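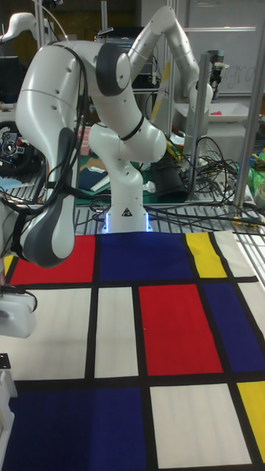 The color-block mat on the bench, blue and red panels along the back.

Hi Covadonga, time for the spring update on the Purnuna mats! It's been a busy stretch here at Jotadcombe, so I'll jump straight in with the printing, then the money.

The grid pattern is the one we settled on back in August: thick black lines, and red, blue, yellow and white rectangles between them. Mohit Yadav redrew it twice for me (bless him) and I'm really happy with how bold it looks laid out flat. We've had 28 mats printed by Barbu so far out of the 39 in the plan, and the rest are on order. 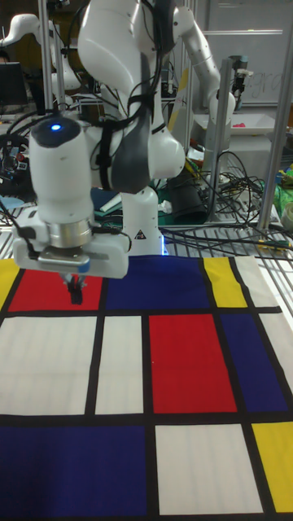
2 min read

My one grumble is creasing. The mats come folded from the printer, and you can see faint wrinkles across the white panels, plus a bit of rumpling toward the back right. The dark blue hides it much better! I've asked Barbu to ship the remaining batch on rolls, and they've quoted an extra $6 a mat, so I'd like your OK on that before I say yes.

Size is good. A mat covers the working area with the whole pattern facing you, and I wouldn't go any bigger, or the corners will hang over on the smaller Vostmont tables. 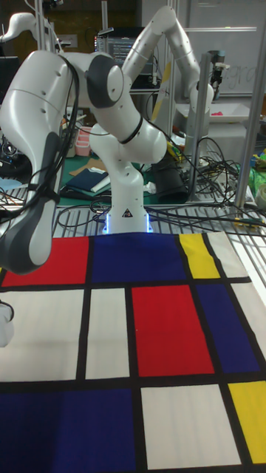
Mat laid flat on the slatted metal table.

On budget, we've used 53 percent of the grant, and that includes the redraws and the first shipment. Storage is still a closet with one shelf (I know, I know), and I'd love to put a little of what's left toward a proper rack.

Next up for me: chase the delivery date, get Mohit's care sheet printed, and try a low iron on one of the worst creased ones. Could you let me know about the rolls by email? Mohit has the quote if you want to see it.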